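Print this page | E-mail this page

Chapter 6
Ink, and What It Does to Your Cuffs

Every bottle of ink is a small argument between color and behavior. The colors people fall in love with tend to behave badly, and the well-mannered blue-blacks sit at the back of the drawer. By the end of this chapter you should be able to tell a dye ink from a pigment ink, read a drying chart, and get a stain off a thumb (shirts are covered in Chapter 9, with regrets).
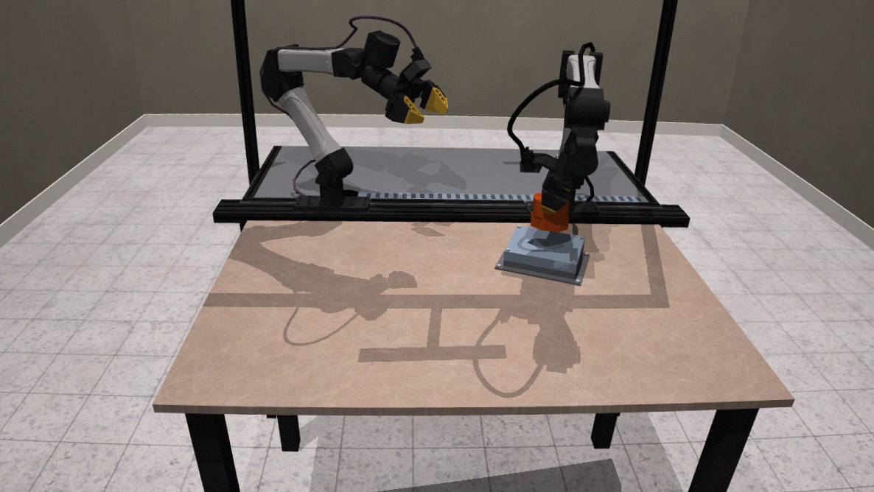
Fig. 6.1. Two arms behind a wooden table, computer rendering.

Start with dye inks. The color is dissolved in water, so it rinses out of a pen easily and rinses off a page just as easily, as anyone who has mailed a letter in January can confirm. Pigment inks carry tiny solid particles instead. They hold up to rain, and they will also hold up to you if you let one dry in the feed.

Simin Moradi kept a notebook of 122 inks in which she wrote the same line with each: "The ferry to Birnholm is late."

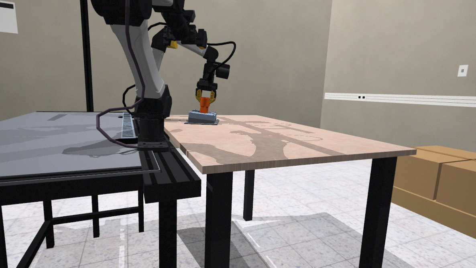

She used one pen throughout, flushed it between fills, and left five blank lines for second thoughts. We will borrow her method for the exercises. Use a medium nib and cheap paper first. Good paper flatters everything and will teach you very little about feathering.

Comments

Efren Lumanlan: My copy has a fingerprint in Festance Green on this page. It's mine.

Cherry Mae Galang: Is the drying chart in this chapter or the next one?

Bülent Uçar: Next one. I looked for it here too.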